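# Chapter 5: Where Memory Lives

Try a small experiment before you read on. Without writing anything down, multiply 3 by 1,069. Most people manage it in a few seconds, and most people can feel themselves doing it: the 3,000 gets tucked away somewhere while the 207 is worked out, and then the two are brought back together. That tucking away is the subject of this chapter, and I think it's one of the most exciting subjects in the whole book!

In Chapter 4 we followed a single instruction through the processor. We treated the numbers it worked on as if they were simply there, waiting. Now we have to ask where they were waiting, and how long it took to fetch them. The second question matters more than you might expect. A fast processor paired with slow memory spends much of its life doing nothing at all, like a cook who has to walk to the store for every egg.

## The library on Robles Street

Picture a student named Harish Joshi writing a term paper at the public library. The book he is quoting from lies open under his hand. A few more are stacked on his desk. The rest of the collection is on the shelves, a short walk away, and the really old volumes sit in a storage building across town in Grivero — those have to be requested, and they arrive the next morning.

Harish never plans any of this. He keeps close what he is using, lets the pile grow until the desk is full, and then carries something back to make room. Computers do much the same thing, level by level:

- **Registers** are the open book. There are very few of them, and they sit inside the processor itself.
- **Cache** is the stack on the desk, small and very quick to reach.
- **Main memory** is the set of shelves. It holds the programs you have running and the data they are using.
- **Storage** is the building across town. It's huge, it's slow by comparison, and it keeps its contents when the power goes off.

Notice how size and speed pull against each other as you go down the list. Engineers have been wrestling with that trade for as long as there have been computers, and every machine you have ever used is somebody's answer to it.

## Before you begin

You should be comfortable with binary numbers (Chapter 2) and with the fetch cycle (Chapter 4). Keep a pencil handy for Section 5.3, where we trace a loop that adds up a list of 1,000 numbers and mark each time the processor has to wait. It's slow going by hand — stick with it, the pattern that shows up on your page is lovely.

We begin with main memory, the level you can hold in your hand. 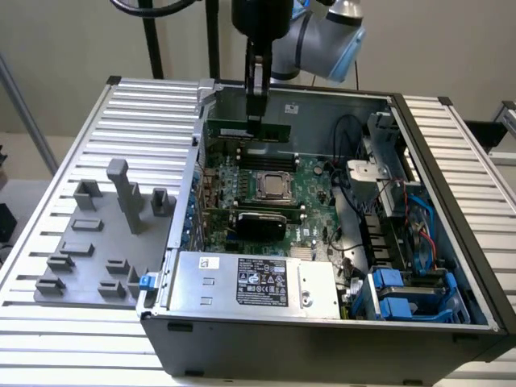

## 5.1 Addresses and Contents

Every location in main memory has a number, called its **address**, and every location holds a value, called its **contents**. Mixing up the two is the most common mistake in this chapter, so go slowly over the next page.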